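8th October

In before the heating came on. The overnight job had finished, so I had the alignment report to read with my coffee. 1,665 segments processed, 14 rejected. I had hoped for fewer rejections but it is much better than in July, when I was throwing away whole sessions because the clocks had drifted.

I went through the rejected ones by hand. Most of them fail in the same place. The right wrist pose jumps when the hand turns over, the solver picks the mirrored solution for one marker, and the filter believes it for long enough to pull the whole track off. It recovers, but by then the segment has a kink in it that no planner should ever be asked to copy.

Stela Nedelcu thinks I should drop single-marker poses altogether. I tried that before lunch on the Hilis branch. It gets rid of the kinks and leaves gaps in their place, and the gaps come exactly when the tape goes on, when the wrist is bent and most of the tiles face away from the camera. Those are the parts we want. So I put it back and went after the flip itself.

What I have now keeps both candidate poses alive for up to 15 frames and scores them against the gyro. If the gyro says the wrist hasn't turned over, the flipped candidate loses. It is a small piece of code and I should have written it in the summer. The only awkward part was the cable side of the right sensor module, where the axes in Avram's calibration file are written in a different order from everyone else's. I lost an hour to that. I have added a check at load time so it shouts if the handedness is wrong.

Ran the new version on the packing set after lunch. The boxes matter less to the tracker than I had assumed, but the dispenser matters a great deal, as the policy has to know where its front end is and all we measure is the wrist. We treat the tool as a fixed offset from the palm. That holds up while the grip stays the same and goes wrong as soon as the fingers shift on the handle.
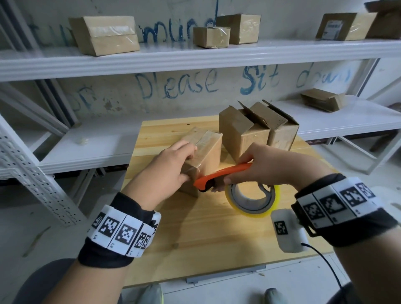 Packing set, notes

Left hand on the small box, fingers pressing on the top edge by the taped seam. The segmenter wants to call this "idle" as the hand hardly moves. It is not idle. Holding the box is half the job, and if the left arm learns to do nothing here then the right arm will push the box across the table. I have changed the rule so that a still hand in contact with an object gets the label "hold", and "idle" is kept for a hand touching nothing.

Front end of the dispenser at the lower corner of the box. This is the contact point I want as a keyframe. The contact detector fires late on it, so I moved the threshold down and it now fires too early on a few of the others. Left it low for now. An early keyframe can be trimmed and a late one has already lost the approach.

The two open boxes behind get picked up by the perception model as candidates for the next grasp, even when the hands are plainly busy with the small one. The boxes on the shelves get picked up too. I have put a depth cut on the proposals so that anything on the shelving is ignored during a taping step. Crude, but the planner stopped reaching for the top shelf in simulation, and I can live with crude this week.

Dark sleeve on the right forearm confuses the arm mask where it meets the strap. Not fixed. Opened a ticket for it.

Late afternoon

Call with Nurnodden at four. They want the export in their own format by the end of the month, with joint targets at a fixed rate and no gaps. I said we could resample but that I wouldn't fill a gap longer than 400 milliseconds, as past that we are making the motion up. They didn't like it much. We agreed on a validity flag per sample and they can do what they please with the bad ones.

They also asked if the taping step could be planned with both arms together. At present Fovon plans the right arm and lets the left follow a fixed pose, and the result looks fine until the box is lighter than the one in the recording. I think it needs a force target on the left side. We have no force data from the wrists, so it would have to be guessed at first and tuned on the real arm. Wrote that down under open questions and told them not to plan around it yet.

Merged the two-candidate filter before leaving. Tests pass apart from the old one that expects the flip, which I deleted. Started the full run again with the new labels and the lower contact threshold.

To do: sleeve mask. Ask Avram which axis order he means to keep. Write the validity flag into the schema before somebody else does. Reply to Stela about the gaps and send her the before and after plots.

Rained all the way home. Soup and toast, bed by ten.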